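# Ramp settings on a Praso drive, 60 s spin-down on a dust fan?

**mallee_sparks** · May 23, 2026
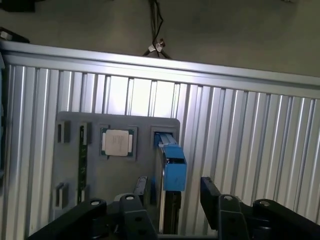
*Aluminium panel with the rail along the top, black cables on the floor behind it.*

G'day all. Finally got the Praso drive talking to the extraction fan in the workshop and I'm stoked with how quiet it is! The motor is an old Sitia three-phase unit, rewound before I got it, and it purrs along at 35 Hz with hardly any noise.

My question is about stopping. The fan has a big heavy impeller, and with the decel ramp at 16 seconds the drive trips on DC bus overvoltage nearly every time. I pushed the ramp out to 60 and the trips went away, but now I'm standing there waiting for the thing to wind down before I can open the clean-out door. Is there a happy middle, or do I need a braking resistor?

---

**fernhill_controls**

Great little project! You don't need a resistor for a fan unless you're in a real hurry. Have a look at stall prevention during decel. On the Praso it's parameter 207, and from memory it ships turned off. Switch it on and the drive stretches the ramp by itself whenever the bus voltage climbs, then picks it up again once things settle. Set your 16 seconds and let it sort itself out.

---

**ohm_on_the_range**

I'd go the other way and just set it to coast to stop. It's a fan. Air drag does most of the work at the top end anyway, and you've got one less thing to trip. Parameter 202 on mine, though I've got the older firmware so check your book.

---

**fernhill_controls**

> just set it to coast to stop

Disagree on that one for a heavy impeller. Drag drops away with speed, so the last bit takes forever. He'll be waiting longer than he is now. And if someone hits start while it's still spinning you want speed search enabled, or you'll get an overcurrent trip for your trouble.

---

**ohm_on_the_range**

Fair point about the restart. I've had speed search on for so long I forgot it was a setting. Still reckon coasting is fine if he's not in and out of that door all day.

---

**mallee_sparks**

Probably in and out a few times a session, mostly when I'm planing. I'll try 207 tonight. Does it matter that I'm running V/f and haven't done an auto-tune?

---

**tidewater_tinkerer**

Doesn't matter for this. V/f is perfect for a fan. Pick the variable torque curve if you haven't already, you'll hear the difference at low speed and it runs the motor cooler too. I did this on a blower with a Tse drive last winter and was grinning for a week.

One thing I'd add is a DC injection brake right at the end of the ramp. Start it low, a second or two, and see how the motor feels afterwards. It kills that last lazy bit of rotation.

---

**ohm_on_the_range**

Go easy with DC injection on a rewound motor. All that energy ends up as heat in the motor and you don't know what insulation class they used.

---

**tidewater_tinkerer**

At a couple of seconds, a few times a day? I'd be comfortable with it. But yes, feel the case after the first few stops, and don't crank it up just because you can.

---

**mallee_sparks**

Update! Turned 207 on, set decel back to 16, and did a heap of stops without a single trip. Watched the output frequency on the keypad and you can see it hang for a moment near the top, then carry on down. So cool. The actual stop comes in somewhere between my two old settings, which I can live with.

Left DC injection off for now until I find out more about the rewind. Variable torque curve is on and it's a lovely change down low.

---

**fernhill_controls**

Beauty. Write your settings down and tape them inside the cover, you'll thank yourself when the keypad gets bumped. And please put an isolator or an interlock on that clean-out door. Zero hertz on the display doesn't tell you the impeller has stopped.

---

**mallee_sparks**

Door switch is on order, a Ternberg one with the positive-break contacts. Should be here in June. Until then it's isolator off, wait, and look through the port before I undo the latches.

---

**gumboot_gary**

Can the door switch go straight to the drive's enable input or does it need its own relay? About to do the same thing on my cyclone.

---

**fernhill_controls**

Depends whether your model has a proper safe-off input or only a plain digital one. Start a new thread with the model number and I'll have a look through the manual with you.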